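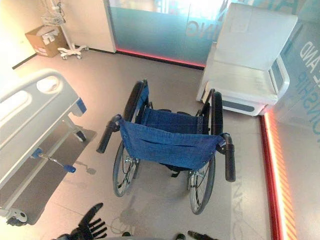

Lenka Hudec
Staff writer, people and work

When I ask Ines Borgward what she used to do with the first part of her shift, she laughs and holds up her hands, palms out, so I can look at them. "Pushing," she says. "I pushed things. Beds, chairs, laundry, more chairs. I came in to look after people, and before I had said good morning to a single one of them I had walked the length of the building with an empty wheelchair."

We are sitting in the staff kitchen at Gerkevberg, a rehabilitation hospital on the edge of Govstead, with a pot of coffee between us and a plate of cake somebody brought in for a birthday. Ines has been a nursing aide for most of her working life and on the second-floor ward here for the last nine years. She is a wonderful talker, the kind who starts one story in the middle of another and always finds her way back, and I had come prepared for a short conversation and ended up missing my bus.

The subject is the robots. The hospital started working with them on patient chairs in March, after a long spell of practice in a training room with glass walls, a bed with a crank at its side, a folding wheelchair with a blue back and a big white treatment chair. Staff were invited to come by and watch on their breaks, and most of them did at one time or another, with their sandwiches.

"I went down there the first time with my arms crossed," Ines tells me. "I'll admit that. I stood at the glass and I thought, well, go on then, impress me. And it went up to the wheelchair from behind, very slowly, with those black hands open, and it just stopped there. It stood behind that chair for so long that I finished my whole lunch. I went back upstairs and told the girls that our jobs were safe until we were all grandmothers."

She is a grandmother already, as it happens (two boys, both mad about trains), and the robots got better. What she noticed on her later visits was how much of the training had to do with things she had never thought of as skills. A wheelchair with no one in it rolls differently from one with a person in it. The handles are easy enough to find if you come at them straight, but a chair in a real room is hardly ever standing straight. It's at an angle next to the bed, or there is an IV pole behind it, or somebody has left a box where you want to put your feet.

"You don't know that you know it," she says. "You bump the brake with your foot, you give the handles a little wiggle to feel if it's free, you swing the back end around. I must have done that more times than I've brushed my teeth! Then a young man from the project asks me to explain how I do it, and I stood there like a fool. I had to do it with my eyes closed to find out."

The young man from the project works for Zamudio, the company that runs the program with the hospital, and over the following weeks he asked her a great many more questions. How do you pass a bed when the crank is sticking out? (You look for the crank first, Ines says, because your shin remembers it even if you don't.) Where do you park a chair so that the patient can reach it but won't trip over it in the night? When do you leave it folded? She started keeping a list in her apron pocket and handing it to him at the end of the shift. Some of what she wrote went into the way the robots work now, and she is quietly proud of it, though she waved me off when I said so.

On the ward these days the arrangement is simple. The robots bring empty chairs up to the rooms before the therapy hours and take them back again afterward. They don't move patients. Anyone sitting in a chair is pushed by a person, and anyone getting into or out of one is helped by a person, and that was settled with the staff in writing before the first robot came up in the elevator. In their first full season on the ward they made 1086 of these trips, a number the hospital put on a sheet of paper by the time clock, and under which, Ines reports, somebody from the night shift wrote "and how many did I make?"

She thinks that was a fair question. "It's nice that they count for the robot. They never counted for us. If they had counted for us, maybe there would have been a few more of us, you see what I mean? I'm not sour about it. But I said it at the meeting, and I'll say it to you."

I ask her what she does with the time. She pours more coffee before she answers, and for once she goes slowly.

"The mornings are different. I sit down. I never used to sit down in a patient's room, it felt like stealing. Now when I do Mrs. A.'s stockings I sit on the stool and she tells me about her sister, and I find out she hasn't been eating her breakfast because the bread is too hard for her, and then I can do something about it. Before, I would have seen the tray and thought she wasn't hungry." She stops and cuts herself a thin slice of cake. "And my back is better. I should have said that first, my daughter would want me to say that first."

Not everything has gone smoothly, and she doesn't pretend it has. The walk with the empty chair was tiring, but it was also a walk, and a good part of the news in the building used to travel that way. She would meet the porters, the kitchen people, a friend from the ward below. Now there are days when she doesn't leave her floor at all. One of the porters moved over to Flandeck, the outpatient center across town, when his hours were rearranged, and although he tells her he likes it there, she misses him and thinks he should have been asked sooner what he wanted. There are 3 porters left on days. The hospital has promised that the number will stay where it is, and Ines says she has written down the date on which they promised it.

The robots are also slow, at least by her standards. If a patient is called to therapy early, she fetches the chair herself and is back before a robot would have cleared the doorway. She has stopped feeling guilty about that. In the beginning, she says, people would stand and wait for the machine out of a sort of politeness, as if they would hurt its feelings by going ahead.

And the patients? "Oh, the patients were fine long before we were. There was one gentleman who saluted it every morning. He was a bus driver, he said he salutes anything that drives the same route all day."

The training room is still in use. New tasks are being tried there, and aides from the other wards take turns going down to be asked the sort of questions that Ines was asked. They get paid hours for it now, which they didn't at the start, and that change came out of the same meeting where she spoke up about the counting. She has been down again herself to help with the big white chair, which has arms in all the wrong places if you want to bring a wheelchair alongside it, and she showed me with two coffee cups and the cake plate exactly how it should be done.

"You come in from here," she said, turning the first cup by its handle, "and you leave yourself room for your own feet. They always forget the feet."

Then her break was over, and she rinsed both cups and went back up to the ward by the stairs.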